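Moved out and the utility says I still owe a final bill

Posted 16 Nov 2022 in Bills and Utilities

I moved out of a rental in March and closed my power account with Wakside the same week. I have the confirmation email. Now I've gotten a letter from a collection agency called Drustum saying I owe $711 on that address. I never got a final bill. Wakside's phone line says the account is "no longer with them" and Drustum just wants a card number.

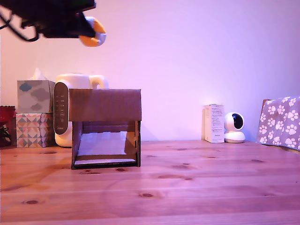
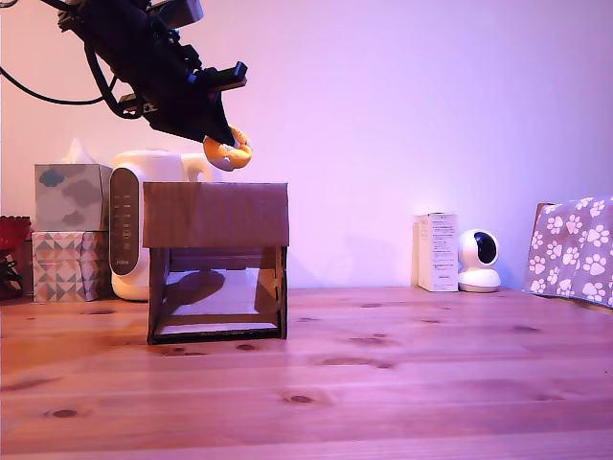

Can a collection agency make me pay before it shows me where the amount came from?

It's supposed to give you the details if you ask for them, so ask in writing before you send any money. I don't want to ignore it and have it land on my credit report, but my bills there ran pretty low and I don't see how one last month gets to that number. I live in a different state now if that matters.

(Edit: the part right above is what a friend told me. I'm looking for how to do it, and what to say about the closing date.)

**palma_porch**

Your friend is right. In the US you generally have 30 days from when you get the validation notice to dispute the debt in writing. If you do it inside that window, the collector has to stop trying to collect until it sends you verification. Check the letter for the date the window ends. It should be printed there.

Keep the letter short:

- your name and the reference number from their notice
- "I dispute this debt and request verification"
- a request for the name of the original creditor, the service dates and a breakdown of the charges
- a copy (not the original) of your confirmation email

Send it certified with a return receipt and keep a copy of everything. Don't give them a card number or bank details over the phone, and don't agree to a "good faith" payment while this is open. In some states a small payment can restart the clock on an old debt. Yours isn't old, but it's a bad habit anyway.

Separately, write to Wakside and ask for the full billing history and the final meter reading. My guess is that the closing never went through on their end and the next tenant's usage went on your account. If the meter reading on your move-out date doesn't match the one on the bill, that's your answer. Your lease end date or a move-out inspection form will back you up.

**nata44**

Same thing happened to me with a water bill. Took 4 letters and they dropped it. Just keep writing.

**Drywell Dan't**

I'd add the state utility commission to the list - the one for the state where the apartment is, not where you live now. Most of them have a free complaint form online and the utility has to respond. Mine got a reply in 20 days after months of getting nowhere by phone.

Also pull your credit reports now so you know whether it's already on there. If it is, dispute it with each bureau that shows it and attach the same email.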